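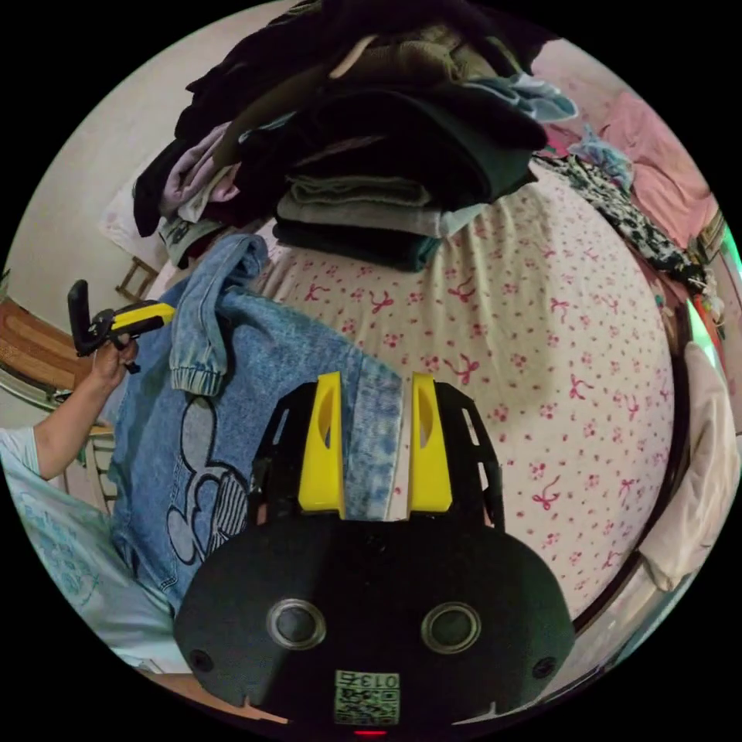
Folding and Storing Denim Jackets and Shirts at Home

September 2021

The following notes concern the care of denim garments between seasons. They were prepared by the author of this blog, Živko Shehu, in response to several letters received after the March entry on wool blankets. Readers who have already adopted the method given there will find that much of it applies, with some changes for heavier cloth.

The work is best done on a bed. A dining table is firmer, but most tables are too narrow for a garment with both sleeves extended, and the cloth tends to slide off one side while the other is being straightened. In this household the bed is made first, with a clean fitted sheet pulled flat. The one with the pink flowers and bows has served for this purpose through many laundry days and is washed with the rest at the end.

Printed denim requires separate handling. A large cartoon print on light-wash cloth should not be creased through the middle, as the line of the fold is likely to show the next time the garment is worn. The author places such pieces with the print facing down, smooths the cloth from the collar outward, and brings each side in only as far as the edge of the design. Where the print is too wide for this, the garment is rolled loosely from the hem.

Sleeves with elastic cuffs are the usual source of difficulty. The gathered end is thicker than the rest of the sleeve and will leave a lump in the pile if it is laid across the body. It is preferable to straighten the sleeve fully, press the air out by hand, and turn the cuff back toward the shoulder. Cuffs should be kept on alternating sides when more than one garment is stacked.

Frayed edges may be left as they are. Long threads should be trimmed with small scissors and never pulled. If the edge has begun to open beyond its intended width, a single row of stitching in matching thread will hold it.

With regard to storage, two containers have been in use here. The Dakley box is the larger and accepts adult jackets without a second fold. The Piltico bag takes less shelf space but compresses the cloth more than the author would like, and printed items are no longer kept in it. A cedar block from Ochoa is placed in each. The shelf in the hall closet is 85 centimeters wide, and one box and one bag fit on it side by side.

Garments must be fully dry before they are put away. In humid weather a further day on the rack is advised, particularly for waistbands, pocket corners and cuffs.

Correspondence on the removal of old iron-on patches has been received and will be addressed in a later entry, together with the question of whether the Dillov steamer is suitable for use near printed areas.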